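Trakgate: hourly output and outage notes for small hydro plants

Hi, and welcome to the README. Trakgate is a set of tables I put together from the public output logs of small hydroelectric plants, plus the handwritten outage notes that go with them. I keep it up in my spare time, mostly on Saturday mornings with a pot of coffee, so please be patient if you write to me on a Monday!

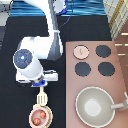 The short version is that small hydro operators publish a lot more than people think, but they publish it badly. One plant posts a tidy spreadsheet every month, the next one posts a scan of a printout with coffee rings on it, and the one after that changes its column names every time somebody new takes over the desk. I got tired of cleaning the same files over and over for my own little projects, so I cleaned them once, wrote down what I did, and put the result here.

What's in it

There are 4 plants in this release. I gave them the same names I use in my own notes, so you'll see these all over the files:

Tastari: run-of-river, two turbines, the oldest and messiest logs in the set.
Pascu Upper: small reservoir, one turbine, very steady.
Pascu Lower: downstream of Pascu Upper and more or less at its mercy.
Urkon: a canal plant that shuts down whenever the irrigation people need the water.

For each plant you get an hourly table of output, a daily table of water level at the intake, and a table of outages. The outage table is the one I'm proudest of, so if you only open one file, open that one. It has 700 entries across all four plants, each with a start hour, an end hour, a cause code from my list, and the operator's original comment typed out by me (typos and all, I left them in on purpose).

Tastari is rated at 200 kilowatts per turbine. I mention that up front because I get mail about it. People see the hourly table sit flat at 200 for days and think I've capped the numbers. I haven't! One turbine runs and the other one rests for most of the dry season, and that's what the log says.

How the files are laid out

Everything is plain comma-separated text. One folder per plant, and inside each folder:

output.csv has the columns hour, kw, source and flag
level.csv has day, level_cm and flag
outages.csv has start, end, cause, comment and unit

Hours are local standard time all year round. I went back and forth on this for ages. The operators switch their clocks in spring and fall like everybody else, except at Urkon, where the logging box never got the message and has been on winter time since they plugged it in. I moved everything to standard time so that every day has twenty-four rows. If you line this up with prices or weather, shift your other data and leave mine alone, you'll be happier.

The flag column is empty when I trust the number. An "e" means I estimated it, an "r" means I could read it but only just (bad scans, mainly), and an "x" means the number is exactly as printed and I think it's wrong. I don't fix the x rows. I did at first, and then I found out that a few of the ones I'd "fixed" were real, so now I keep my hands off.

Cause codes

I started with a long, fancy list of cause codes and kept getting confused by my own work. The current list is short: trash (leaves, branches, ice and anything else that clogs the screens), water (too much or too little), grid (the line went down or the utility asked them to stop), parts (something broke), planned, and unknown.

Trash is by far the biggest headache at Tastari. If you've never stood next to an intake screen in leaf season you might not believe how fast it plugs up, but the comments tell the story pretty well. There's a whole run of them that just say "leaves", then "leaves again", then "same".

The line between parts and planned is blurry and I'd love opinions on it. A bearing starts to run warm, they nurse it along until a quiet week, then they stop and swap it. Is that a breakdown or maintenance? I call it planned if the comment mentions a date ahead of time, and parts if it doesn't. That's my rule and it's not a great one.

Where it came from and what I did to it

The spreadsheets I read in with a small script, which is in the tools folder. It's ugly, but it runs. The scans I typed by hand. I tried a couple of text-recognition programs on them first and spent more time correcting sevens that should've been ones than I would have spent typing, so I gave up and typed.

Gaps shorter than three hours get a straight line between the neighbors and an "e" flag. Longer gaps stay blank. Please don't fill them with zeros! A blank means I don't know, and a zero means the plant was stopped, and those are very different things if you're adding up energy for the year.

The level tables were simpler. The only real trick was at Pascu Upper, where the gauge was moved in July and every reading after that came out 100 centimeters higher than before. I took the 100 back off so that the whole column lines up, and the affected rows have a note in changes.txt inside the Pascu Upper folder. If you've got a copy from before I caught this, toss it and grab the new one.

Things I know are wrong

Urkon's output table has a stretch where the numbers repeat from one week to the next, row for row. I'm pretty sure somebody pasted the wrong week into the log. They're all flagged x.

Pascu Lower has outages that start before the output drops. I think the operator wrote down when the phone rang and not when the turbine stopped. I left the times alone, so if you match outages to output hour by hour, give yourself a little slack on that plant.

The unit column in the Tastari outages is blank for a lot of the early entries. Whoever kept the log back then wrote "the turbine" and apparently expected everyone to know which one.

I haven't got anything on prices or revenue, and I don't plan to add it. There's no fish passage data either, which I know a few of you were hoping for. The operators keep that separately and I haven't seen it in any form I could share.

What it's good for (and what it isn't)

I've used it for looking at how dry spells show up in output, for teaching myself some basic forecasting, and for settling an argument about whether small reservoirs smooth things out as much as people claim. (At Pascu, yes, quite a lot, though the lower plant still jumps around in spring.)

It would be fine for a class project or for testing a model that has to cope with ugly gaps. Please don't use it to size equipment or to put a value on a plant. Four plants is a tiny group, they're all within a day's drive of my house, and I picked them partly because their logs were easy to get. Small hydro in wetter or colder country behaves differently, and nothing in these tables will warn you about that.

Getting started

Download the folder, open Pascu Upper first, and plot the output next to the level. It's the cleanest of the bunch and you'll get a feel for the columns without tripping over anything. Then try Tastari and see how the same plot falls apart. If your software complains about the outage files, check the comment column, where some operators used commas very generously. The comments are in double quotes, so any normal reader should cope, but splitting the lines yourself on commas will end in tears.

License and credit

Use it for whatever you like, including paid work. I'd be glad if you mentioned Trakgate by name somewhere. If you pass on a changed copy, say that you changed it, so that I don't get mail about columns I've never heard of.

Fixes and additions

Corrections are very welcome, especially from anyone who has run one of these plants and can read the handwriting better than I can. Tell me the plant, the file and the hour, and what you think it should say. If you have logs from another small plant and the operator is okay with sharing them, get in touch before you start cleaning, because I'd much rather have the originals.

Next on my list is splitting trash into leaves and ice, which means rereading every one of those comments, so it'll probably wait until the weather's bad enough to keep me indoors.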